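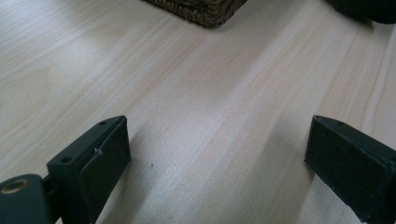 Pale wood, long grain.

I quit smoking in June, at 3 in the morning, on my cousin's porch in Lerier. My third try! The first two times I did it alone, with gum and a bad attitude. This time I called the free quit line the county runs out of Hedier — the one they want to cut next year — and a very patient woman stayed on with me for over 93 minutes. She called back 7 times that month. I'd pay more tax for that, and I complain about my taxes constantly.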